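Parcel Handling and Warehouse Practice
Unit 4: The Scanning Station
Handout prepared by Hina Ghauri, Flaltdale

Read this before the practical. The notes on packing materials from the May session still apply, and you will need your copy of the Lilludon returns sheet.

1. What the station does

A parcel gets its identity in the system when its waybill is read. Until then it is only a bag or a box with paper stuck to it. The station reads the code, ties it to a time and a location, and releases the parcel to the next step. At Skerkosdale this is also where the size is taken for billing.

2. Soft mailers and boxes

A box has flat sides and the label stays flat with it. A plastic mailer takes the shape of whatever is inside, and a label over a fold may not read. Smooth the label side with the flat of your hand before letting go. Don't pull at the corners, as the adhesive strip can open.

Fold loose plastic under the bag. A flap sticking out will be measured as part of the parcel.

3. Order of work

Take one item at a time from the crate.
Find the waybill and turn it up.
Set the item down on the platform and flatten it.
Take both hands away and wait for the reading.
Move the item on to the conveyor.

If there is no reading, turn the item a quarter turn and try once more. After a second failure, key in the number by hand. Minhas labels have the number printed under the code. Items with a torn or missing waybill go to the exceptions shelf.

4. Layout

Incoming goods sit on one side and outgoing on the other, so that scanned and unscanned items never share a surface. The platform is between the two. Signs on the equipment may be in the maker's language, so learn what they mean before your first shift. 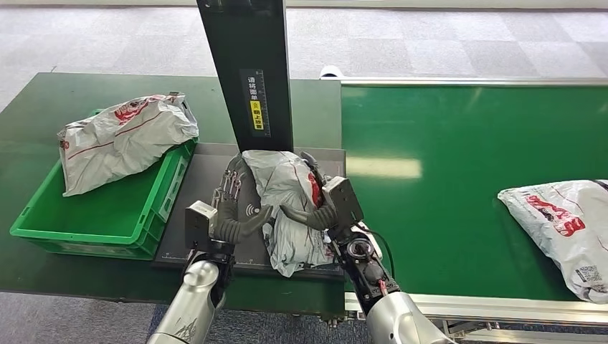
Figure 1. White mailer on the platform, with the scanner column behind it and the green crate on the table at left. The column label calls for the waybill face up.

5. Worked count

A shift receives 3253 items. By the break, 2875 have been scanned. The remainder is 378. Check this against the crates still waiting, and write down any difference before work starts again.

For next time: complete the exceptions form for two items of your choice and bring it to the practical.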